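Two-armed robot takes shape in Kidlow living room

November 14, 2024

A home-built robot with two arms is learning to handle tableware in a Kidlow living room, where Nhàn Vũ and Parisa Asadi have been working on it since September.

The pair met at the Grermont shared workshop, where they made the mounts for the arms and much of the wiring. The machine moved to Vũ's house when the workshop bench got too small for it. Parts have cost $964 to date.

The current job is moving a bowl, a spoon and a fork from one folding table to another. Asadi said the spoon is the hardest of the three to pick up - it lies low and the fingers have to close almost flat against the tabletop.

"We do 30 tries in an evening, then we stop and fix whatever came loose," she said.

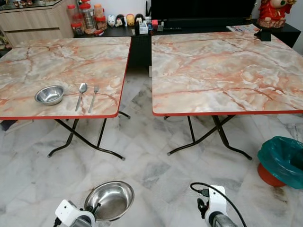

The robot's two grippers in front of the folding tables, with a bowl, spoon and fork on the left one.

Vũ plans to replace the wrist joints next. The workshop will host a talk by the two builders, with 10 seats set aside for students.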